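**Backup between two colo sites: is one fibre path really enough?**

posted by **Lộc Quách**, Friday, January 22, 2021

We rent half a rack in Wistholm and a smaller bit of cage in Nistholm, 60 km up the road. Every night the first copies itself to the second over a single leased line from Karkik. Last week a digger found the line. We were down for 15 hours, during which the status page described us as "degraded", a word I have since adopted for myself.

Karkik now offers a "diverse" second path for 175 a month. My boss would like to know what we'd be getting, and so would I. We push very little data in the daytime, but the nightly copy fills the pipe.

---

**alcantara_ops**

Ask for the route map before you sign anything. "Diverse" can mean two cables in two roads, or it can mean two cables in one duct, keeping each other company until the next digger. You want separate building entries at both ends, and you want it written in the contract, where it is harder to forget.

Also ask who owns the glass. We bought from 2 carriers at Alcantara and both were renting from the same third one.

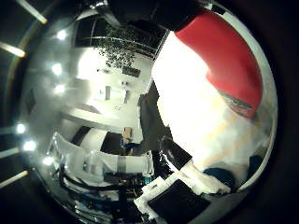
Does the second path need to be as fast as the first?

Size it for whatever has to keep running while the main line is out. With daytime traffic as light as yours, a slower line will do, so long as the nightly copy can be paused or throttled. Test that by pulling the main one on purpose, on a quiet morning, with someone standing at each end.

---

**rackmouse**

just get a 4g router lol, ours has been fine

---

**patchpanel_pete**

A 4G router will get you a login prompt when the fibre's gone, and it's worth having for that. I wouldn't send a nightly copy down it unless you have plans for the night after as well.

One more for the list: check your failover timers. Ours were left at the defaults, so the spare line sat there in perfect health while the routers made up their minds. Karkik support will send you their recommended settings if you ask twice.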